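# Recording examples for Nindico: your questions

I'm Bukola Ojo and I look after the drawer tasks. These are the things people ask me most (usually while I'm eating).

**How many examples do you want per task?**
100 good ones. I'd take 70 clean runs over a full set padded with sloppy ones, but please do try to get there!

**Do I have to put everything in the same spot each time?**
Please don't! Shift the objects a bit, turn them, swap left and right. If the bowl always sits in one place, the model learns the place and ignores the bowl.

**I fumbled a grasp. Do I throw the run away?**
Nope. If you recovered and finished, keep it and tag it "recovery." If you gave up, tag it "fail" and start over. Yevhen Pavliuk goes through the tags every evening, so he'll catch the odd slip.

**Does it matter how far the drawers are open at the start?**
Yes, and I like them mixed. Half-shut drawers are fine, and so is one that's all the way out. Just write the starting state in your notes before you hit record.
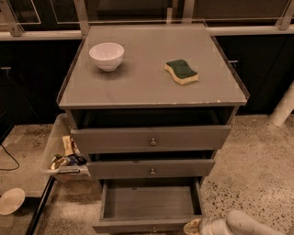

*Drawer cabinet with the bottom drawer open, bowl and sponge on top.*

**How long can I keep going?**
Up to 4 hours a day, with breaks. Tired hands make jerky data, and I can spot it on the plots.

**Where do the files go?**
Into the Prullamitz folder, under your own name. If the upload hangs, ping Wiebke Janssen.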